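# Cold infusion, measured

Cold brewing of tea has a short list of variables: leaf, water, time, temperature and vessel. Most printed recipes fix the first two and leave the others to the reader, who then finds the result thin or harsh and goes back to the kettle. The method deserves a tighter description.

Hot water extracts quickly and with little selection. Caffeine, tannins and aromatic compounds leave the leaf together within a few minutes. Cold water is slower and uneven. Amino acids, which give tea its savoury sweetness, dissolve readily at fridge temperature. The larger tannins come out slowly, and a fair share of them stays in the leaf. The drink is lower in bitterness and lighter in colour, and it tastes sweeter than the same leaf brewed hot.

## Leaf

Green teas and lightly oxidised oolongs respond best. The Karari, a rolled oolong used for most of the notes in this article, opens slowly and needs the full steeping time. Broken-leaf black teas are less suitable. They cloud the water and release tannin early, even in the cold. Bagged tea will work, but the small particle size shortens the useful time considerably.

The ratio used throughout was 5 grams of leaf to half a litre of water. Below 3 grams the drink has colour and very little else. Above that range the extra leaf is largely wasted, and the cost per glass rises with no matching gain in flavour.

## Water

Hard water dulls cold tea more noticeably than hot. The calcium binds with some of the tannins, and the aroma appears flattened. A jug filter is sufficient in most areas. Bottled water with a low mineral content gives a cleaner result, though fully demineralised water tastes empty.

Start with water already chilled. Tap water in summer may leave the pipe at 19 or 20 degrees, and a full jug takes several hours to cool in a domestic fridge. During that period extraction runs ahead of the timetable, and the safety margin is poorer too.

## Vessel

Glass is preferred. It holds no odour and shows the colour of the brew. Of the lidded bottles tried, the Flurkon has the better seal and can be stored on its side. The Wosano has a wider neck, accepts a brush, and drips slightly when poured at a shallow angle. Its mesh filter is fine enough for sencha. Plastic jugs are usable if kept for tea alone.

## Time

Sencha is ready in three hours and declines after five. Rolled oolong wants a full night. White tea tolerates neglect better than either and can be left until the following afternoon. In each case the leaf should be strained out once the target is reached, and the liquid drunk within a day. Cold brewing involves no heating step, so clean equipment matters and storage at room temperature is not advised.

Sweetening is best done with syrup, as granulated sugar settles at the bottom of the jug. Salted or fried snacks suit the oolong. Sencha goes better with plain rice crackers or sliced cucumber.

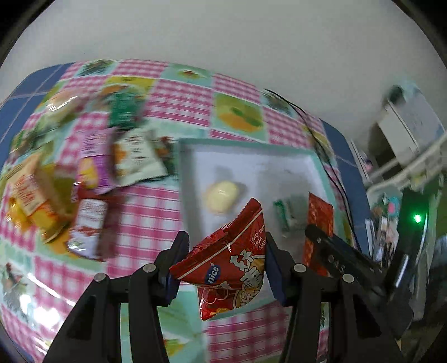

*A red snack bag over a food-print tablecloth.*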